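Orero Countertop Scraper and Paste Kit, reviewed

By Fraser Niven
16 Jul 2021
3 min read
Print this page | E-mail this page

The Orero kit comes in a flat box and has three parts: a plastic scraper with a beveled edge, a 300 g tub of cleaning paste, and a folded cloth. It's sold for stone and stone-look counters. I bought mine at Gradgate in May and have used it on two kitchens, my own and my sister's.

The scraper is the best part. It fits the palm, the edge is stiff enough to get under a dried blob, and it left no marks on my counter at a low angle. Hold it too steep and it chatters. The edge had a small nick in it after the second kitchen. You can flip the blade over and use the other side, but replacement blades are only sold in packs of 21, more than most households will ever get through.

The paste is thick and nearly white, and on a pale counter that is a nuisance when you rinse. You miss bits. On a dark one you can see what you've left behind. It smells faintly of lemon. A blob the size of a grape does one section between the sink and the stove. Grease came off easily, and so did a tea ring. Dried plaster was slower. I had to wet it, leave it, scrape, and go back with more paste. Old gloss paint did not move at all with the paste, only with the scraper.

The cloth is thin. After one wash it had shrunk at the hem, and I went back to my own.

I also tried the Leckie stone spray for comparison. It costs less and comes in a 700 ml bottle, so it lasts longer, but it does nothing for dried splatter. For daily wiping I'd pick the Leckie – for cleaning up after decorating, the Orero.

A few notes on use. Clear the counter first, including anything that sits at the back against the wall, where grit collects. Test the paste in a corner. Instructions on the tub say it is safe on sealed stone, and I have not tried it on anything unsealed. Don't use it on metal trim. It dulled a small patch on mine, and the patch is still there.

Veined counters take more patience. A pale streak can be part of the pattern or something stuck on top, and the quickest way to tell is to run a fingernail across it. Do that with the light coming from the side.

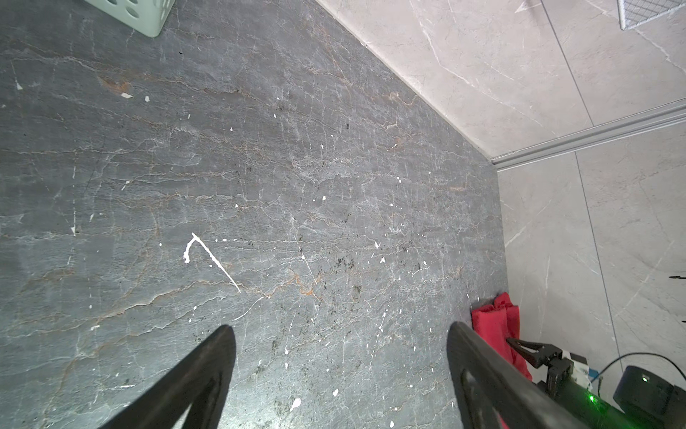

The tub lid is the other weak point. It doesn't click shut, and the paste at the rim of mine had gone hard within weeks. I moved the rest to a Groka jar with a screw top and it has stayed soft. I would buy the scraper again on its own if Orero sold it that way.

We use cookies to remember your settings. By continuing to read you accept our cookie policy.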